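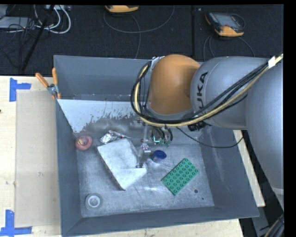 KUKA arm over the metal bin.

Plarkis Comedy Nights – progress report to the Hubmann Fund
28/06/2024
Prepared by Elfriede Hämmerli, program manager

1. Attendance
Seven stand-up evenings have been held at the Pukodberg hall since January. Total paid attendance was 2,189. The best-attended evening sold 161 more tickets than the weakest, which fell in a school vacation week. Door sales remain low and most tickets are bought online in the last two days.

2. Program
Each evening had one headliner, two support acts and an open spot of eight minutes. One headliner withdrew on the day of the show. The slot was filled from the support list and refunds were offered at the door.

3. Technical
The stage monitors were replaced under budget line 4. The remaining fault is a hum on the second radio microphone – Vorkis has the receiver in for repair and has not given a return date. A wired microphone is in use until then.

4. Budget
Performer fees are on plan. Printing is over by 200 because the spring flyer was reissued with a corrected start time. We ask to cover this from the unspent travel line.

5. Next period
Autumn bookings are open. Two headliners are confirmed and contracts for the others are out for signature. The seating plan will be revised to add a second wheelchair row.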